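Section 5: Good practice for hand-held recording of garment tasks

5.1 Scope

Section 5 applies to operators who record cloth-handling tasks with a pair of hand-held grippers on a bed, sofa or other soft surface. It covers workspace preparation, pre-session checks, handling during an episode, and reasons for rejecting an episode. Charging, pairing and firmware updates are covered in Section 3. Rules for recording in occupied homes are in Section 8 and take priority over anything stated below.

5.2 Preparing the surface

1. Clear the working area of everything except the garment named on the task card. Packaging, furniture and fixed items outside the working area may stay where they are, provided they do not move during the session.

2. Pull the sheet or cover flat. Light creases are acceptable. A fold that stands up high enough to catch a fingertip is not.

3. Choose a sheet whose color differs clearly from the garment. Patterned sheets are not permitted for Zerico task sets.

4. Turn off fans and close windows near the surface. Moving air shifts thin fabric between episodes.

5. Check the lighting. Room light should be even, with no direct sunlight on the garment. Do not change the lighting once the first episode has been saved.

6. Place the garment in the start condition given on the task card. For "unsorted" start conditions, drop the garment from elbow height and leave it as it lands. Do not arrange it by hand.

CAUTION: Check all pockets before the garment is placed on the surface. Coins, keys and pins can damage the gripper fingers and may injure the operator.

5.3 Checking the grippers

1. Inspect both units for cracks, missing screws and loose mounts. A mount that can be turned by hand must be tightened before use.

2. Wipe the fingers with a dry cloth. Do not use solvent.

3. Power on the left unit, then the right unit. Wait for the indicators on both units to settle before going further.

4. Open and close each gripper fully three times. The movement should be smooth over the whole range.

5. Hold each unit by the handle, with the fingers wrapped around the grip and clear of the moving parts.

6. Keep both units inside the head camera's view and hold them still until the start tone sounds.
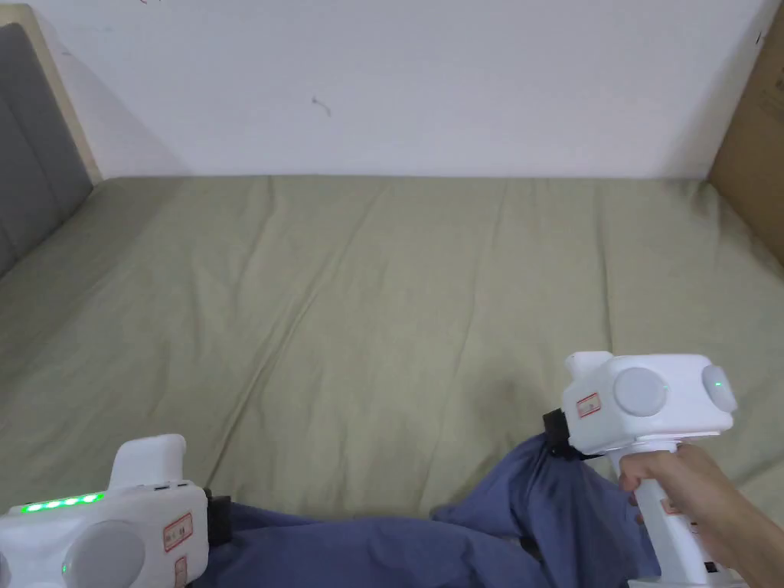 Figure 5-1. Grippers and garment on a fitted sheet. Right unit held by the handle.

5.4 During the episode

1. Move at a steady pace. Fast corrections blur the head camera view and reduce the value of the whole episode.

2. Touch the garment only with the grippers. Bare-hand contact ends the episode, even if it is brief.

3. Keep your head pointed at the work. Small movements are expected - large turns away from the surface are not.

4. If the fabric slips, open the gripper, move back to a clear position and grasp again. Recovery is useful data and should not be cut out.

5. Stop after 30 seconds without progress and mark the episode "stalled."

NOTE: Lifting a garment by a single layer is preferred where the task card allows it. For heavy fabric such as denim, grasp at a seam or waistband.

CAUTION: Do not rest your weight on a gripper. The mounts are not rated to support the operator on a soft surface.

5.5 Rejecting an episode

Reject the episode if any of the following applies:

- A face, document or personal photograph entered the view.
- Either gripper left the view while holding fabric.
- The surface cover was pulled out of place.
- An indicator showed a fault at any point. Record code 542 if the fault was a lost tracking signal.
- A second person touched the garment or the operator.

Rejected episodes are marked, not deleted. Deletion is done only by the site lead after review.

5.6 Session limits

An operator may record no more than 100 episodes in one session. Take a break whenever the wrists or shoulders become sore, whatever the episode count. Change hands only between episodes, and only if the task card is marked for either hand.

5.7 Records

Enter the surface type, garment type and start condition in the Warnora session log before the first episode. Changes to Section 5 are approved by Manaia Ellery. Questions about task cards go to Cheuk-hei Kwok at the Sallau site.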